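Home About Archive Bench Notes Contact

Two grippers and a pile of laundry

2023-06-27

I have been suspicious of hand-held grippers for as long as people have been trying to get me to like them. The pitch is always the same. You don't need the robot, you just squeeze the thing in your hand, a wide-angle camera records what your fingers are up to, and a policy comes out the other end that runs on whatever arm you own. I have heard this at talks, I have heard it in the hallway after talks, and I have heard it from Mawuli Quaye over lunch so many times that in May I told him to bring me one and leave me alone with it.

He brought me two, so now I have no excuse.

Some background for anybody who landed on this page from a search. I spend most of my working hours on cloth. Shirts mainly, because that's what the Alimau project pays for, and shirts are miserable. A box has corners that stay where you left them. A shirt has a collar that stands up until you look away. Until this spring I did all my recording by teleoperation, with a leader arm on my side of the bench and a follower on the other, both of them driven by a Virkgate controller that I have complained about here before and will complain about again.

So the comparison was simple enough. Same shirt, same table, same fold: left sleeve in, right sleeve in, bottom hem up to the collar. I recorded 300 folds with the leader arm and 855 with the hand-held grippers. Those numbers are lopsided and I know it. I gave each method the same number of working days, which is how I pay for things, and that's what came out.

Yes, fine, the hand-held ones are faster. I'll give Mawuli that and he can stop sending me charts. I'd have been embarrassed if a person holding a tool couldn't beat a person steering an arm across a table through a controller that drops packets when the heating comes on.

Speed of recording was never my complaint, though. My complaint was what's in the recordings, and after going through a good chunk of them I have the same complaint with more detail in it.

First, the wrist. When I hold the gripper I do things with my wrist that no arm in my lab can do. I don't notice I'm doing it. I pinch a sleeve, roll my hand over, and lay the sleeve down flat in a single motion, and it looks lovely on playback. Then I send that path to the follower arm and it hits a joint limit halfway over and sits there humming. Roughly 2 in 7 of my hand-held folds had at least one move like that in them. You can filter those out, and I did, but then your big number isn't so big. The marketing slides never show the number after filtering.

Second, the camera. I do like a fisheye lens for this work. You get both fingers, the whole collar and most of the table in one view, and with a shirt you want all of that. But the edges bend so hard that a sleeve out at the side changes shape as you move toward it. I tried a narrower lens from Arruda for a few days to see if I was being unfair. It was much nicer to look at and I lost the sleeves completely. Back to the fisheye, grumbling.

Third, tracking, where I was all ready to be rude. A table full of light-colored cloth against a plain background gives a tracker very little to hold on to, and my early sessions drifted badly whenever I leaned in close. I had been working in front of bare black fabric because I thought it would keep things clean. It kept things so clean that the position estimate wandered off. Mawuli told me to stick something on the backdrop, anything at all with edges, and I said that sounded like superstition. I put up some big colored letters anyway. The drift got better the same afternoon. I also changed the exposure that afternoon, so I refuse to say which of the two did it, and I wish people who write papers would be as fussy about this as I am.

The markers on the fingers, on the other hand, I have no quarrel with. Black-and-white squares, one on each finger, and the opening width falls out of the geometry. I expected to lose them every time a fold of shirt flopped over the top. It happened, but less often than I'd bet on, and the gaps were short enough to fill in.

The finger pads deserve a word too. On smooth cotton the ridges bite nicely. On the thin knit of a polo they will grab two layers when you wanted one, and there's no feeling in the handle to tell you so. With the leader arm I don't feel it either, so call that a draw. I've asked Clisura for a set of softer pads and they've promised me some, which in my experience means autumn.

And one gripe that belongs to my body and no one else's: holding a gripper in each hand for a whole morning hurts. The leader arm carries its own weight. My forearms were sore for days, and I could tell from the recordings when I was getting tired, because the grasps get sloppy and the fingers start landing short of the cloth. If I can see it, a policy can learn it. I now stop after each short batch and go make tea, and I throw away the last few folds before the tea.

So where does that leave me? I'm keeping them on the bench. I'm not selling the leader arm. For the sleeves I'd take the hand-held recordings, filtered, over what I was getting before. For the collar and anything near it I still trust the arm, slow as it is, because every motion it records is a motion it can make. Mawuli thinks I should mix the two sets and train on the lot. I think mixing two things you don't understand gives you a third one, but the job is running as I type this and he gets to gloat if it works.

Next post will be about the Virkgate firmware, if I can write it without swearing.

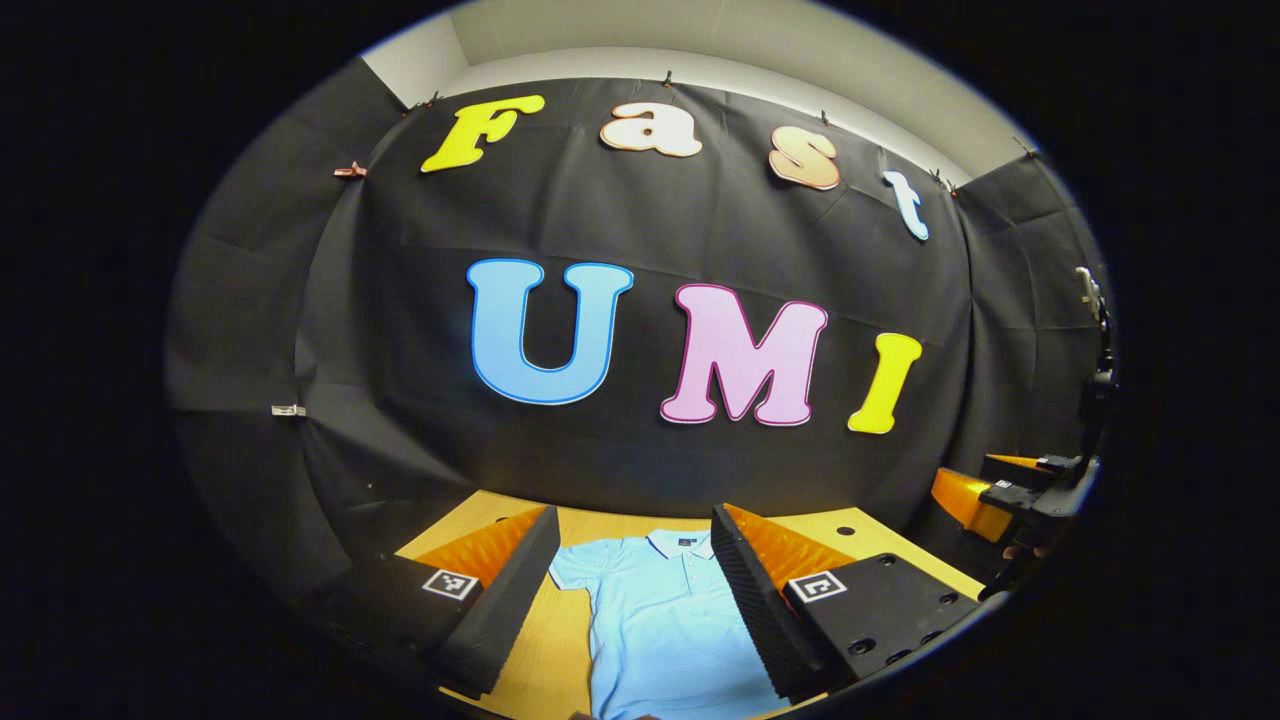

Polo shirt on the bench, letters up, fingers open.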